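Re: Tridar fingers vs. stock on the dish set
From: Tibor Fülöp
To: gripper-users list

Simon wrote:
> The Tridar fingers hold anything with a rim. We got through
> 46 picks at Clendholm with no tuning. I'd order a second pair.

46 picks of what, though? If they were all mugs I'm not moved. A thin plate lying flat is where two-finger grippers usually let me down, and a good number on mugs tells me nothing about that.

We have the dish set out on the folding table at Clatard, both arms running.

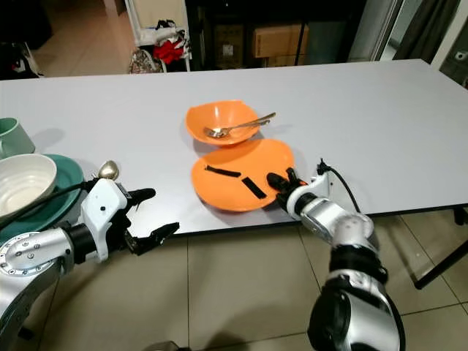 Right gripper at the rim of the orange plate, left one open.

The plate is slightly warped, so I wouldn't read much into one attempt on it. I want 22 tries per item before I believe any figure – and the same 22 on the stock fingers, same controller settings. Bowls are a kinder test.

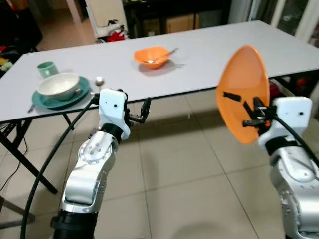 Orange bowl held by the rim, tilted nearly vertical. Second bowl on the table with a spoon in it.

Fine, but a light plastic bowl is not a ceramic one. Could you post your log with the failures left in? And did you change the force limit at any point? I'm not spending 2,000 on a second pair over a number with no list of objects behind it.

Tibor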